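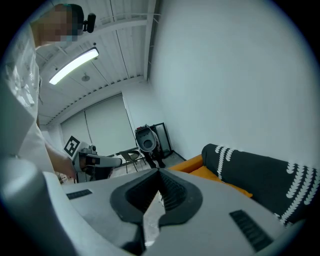
Rosser has 742 children in primary school and one public building to put them in. Families who can pay send theirs to Pondau, where the fee is 1,764 a term. The rest sit 40 to a class.

I don't blame the parents. I blame a council that keeps opening new buildings before it hires teachers.

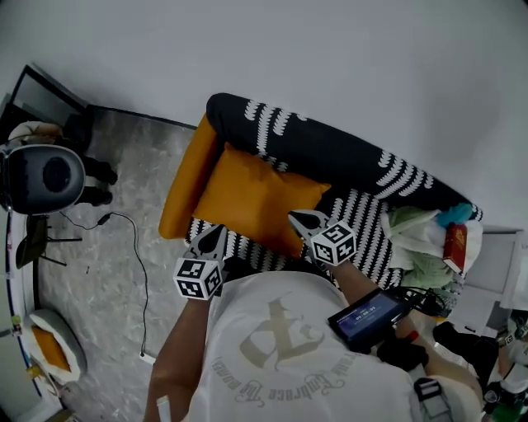
A black-and-white patterned sofa and two hand-held grippers.

A good teacher with nine pupils and an old blackboard will get further than a tired one with a new lab.

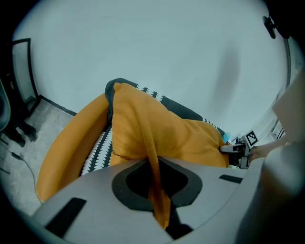 Should the town stop building schools?

Only until the classes it already has are properly staffed. After that, build the second school on the Jellow side.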